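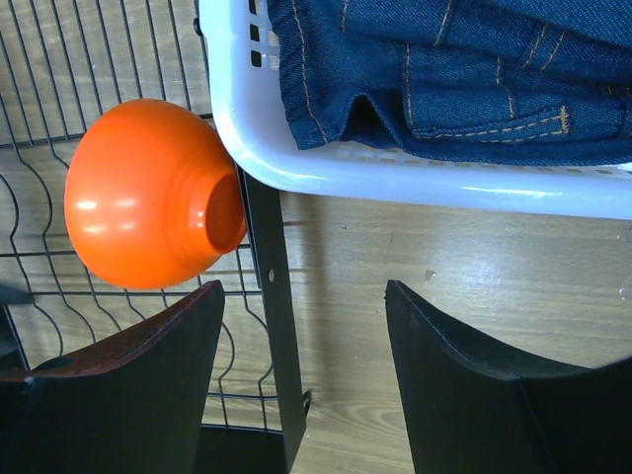
Programme d'équipement en manipulation robotisée : galerie du dossier d'acquisition

Mise en ligne : 1er février

Le centre de Lorneck prépare le renouvellement de ses postes de manipulation destinés aux tâches domestiques. La présente galerie accompagne le dossier remis aux services concernés. Elle porte sur le rangement de la vaisselle et du linge, qui constitue le premier lot du programme, et rappelle pour chaque vue les postes de dépense correspondants.

Le lot comprend les préhenseurs, les caméras de poignet, leurs supports et le mobilier de travail. Les bras eux-mêmes relèvent d'une ligne distincte, dont l'examen est prévu en juin. Les unités souhaitant faire inscrire un besoin complémentaire sont invitées à le signaler avant cette échéance, au moyen du formulaire habituel.

Préhension et accessoires courants

Deux configurations ont été retenues pour la consultation. La première, désignée Skana dans les pièces du marché, repose sur un préhenseur à deux doigts parallèles et une caméra fixée au poignet. La seconde, désignée Xia, prévoit des doigts interchangeables et un support de caméra réglable. Le coût unitaire inscrit au dossier s'élève à 1 779 euros pour la configuration Skana, hors câblage et hors formation. Celui de la configuration Xia sera communiqué après réception des offres.

Une enveloppe de 600 euros par poste est réservée aux accessoires et au mobilier : égouttoirs, bacs, paniers, récipients en plastique, pièces de linge. Ces articles sont achetés dans le commerce de détail, sans référence imposée. Il est demandé aux unités de conserver les factures et de privilégier des objets de teintes et de finitions variées, les surfaces brillantes devant figurer dans chaque série d'essais.

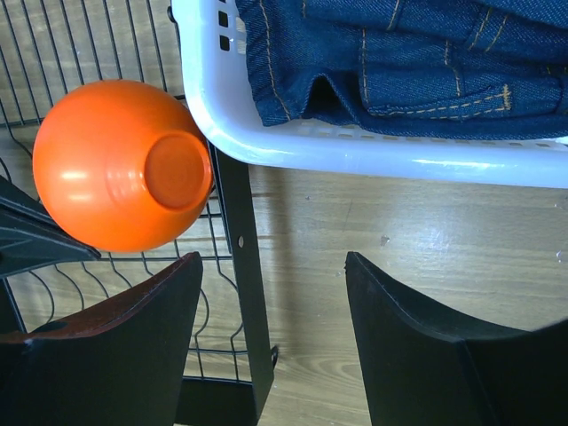 Bol orange retourné contre la grille d'une grille noire semblable à un égouttoir, contre un panier à linge blanc contenant un jean plié. Accessoires imputés à l'enveloppe par poste.

Le voisinage immédiat des objets est un critère de choix pour les doigts de préhension. Les candidats devront indiquer l'ouverture maximale, l'épaisseur en bout de doigt et le dégagement nécessaire de part et d'autre de l'objet saisi. Les égouttoirs à fils métalliques feront l'objet d'un essai séparé, à la charge du fournisseur, lors de la visite du site de Droncombe.

Pièces d'usure et maintenance

Les doigts et leurs revêtements sont considérés comme des consommables. Le dossier prévoit 3 jeux de rechange par poste pour la première année, livrés avec l'équipement principal. Tout remplacement au-delà de cette dotation sera imputé au budget de fonctionnement de l'unité utilisatrice. Le contrat de maintenance couvre les caméras et leurs supports, à l'exclusion des rayures constatées sur les optiques.

Calendrier et quantités

Le programme porte sur 20 postes, répartis entre Lorneck et Droncombe. La répartition définitive sera arrêtée à l'issue de la consultation, au vu des surfaces disponibles sur chaque site. Aucun bon de commande ne peut être émis par une unité avant la notification du marché, y compris pour les accessoires.

Les demandes de mobilier supplémentaire (plateaux, rayonnages, revêtements de sol) doivent être présentées séparément et ne peuvent être prélevées sur l'enveloppe du premier lot. Le cahier des charges, le bordereau des prix et le formulaire de recensement sont disponibles auprès du service des achats de Lorneck.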